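Pen pick-up set: keep the edge cases or drop them?

ustdale_bench
We're at 2683 episodes of the marker task and want 3000 before training. My question is about grasps made near the table edge, with the metal rail and the floor in view.
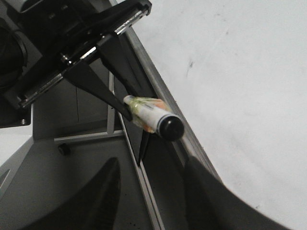

Furkeo
Drop them. The policy will learn the rail instead of the pen. We cut 200 like that and didn't miss them.

Doãn
Disagree. If pens can end up there in use, they need to be in the set. Ours went to 3099 with edge cases kept in.

ustdale_bench
Leaning towards Doãn. I also have starts with a black cable lying near the pen on the white top.
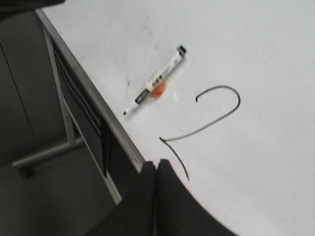 Those I'd like to keep as well, tagged separately so we can train with and without. Milton has the tag list.

Furkeo
Fine, but hold some back for testing.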